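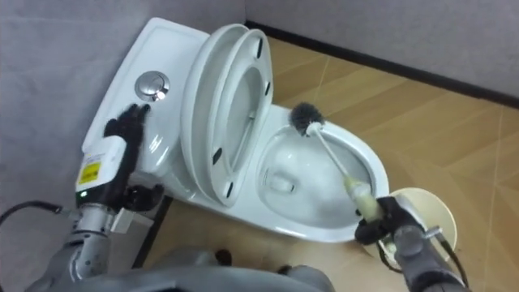 WC monobloc — questions fréquentes

Comment nettoyer le bouton-poussoir chromé ?
Chiffon microfibre humide et savon neutre. Les produits chlorés et les poudres abrasives attaquent le chrome. Essuyer aussi le logement circulaire du bouton.

L'eau coule en continu dans la cuvette. Que faire ?
Fermer le robinet d'arrêt, déposer le couvercle du réservoir, puis contrôler le joint du mécanisme. Un joint entartré se détartre au vinaigre blanc ; un joint déformé se remplace.

À quoi servent les butées en caoutchouc sous l'abattant ?
Elles répartissent la charge sur le bord de la céramique et limitent le glissement latéral. Remplacer le jeu complet dès qu'une butée manque ou s'écrase.

Peut-on poser la cuvette dans un angle ?
Oui, si l'évacuation le permet. Prévoir environ 65 cm de dégagement devant la cuvette.

Quel joint au sol sur carrelage imitation bois ?
Silicone sanitaire, cordon de 5 mm. Laisser sécher avant utilisation — la durée figure sur la cartouche.

Où commander les pièces ?
Service pièces Alholm, à l'attention de Hajar Ezzat. Joindre la référence du mécanisme.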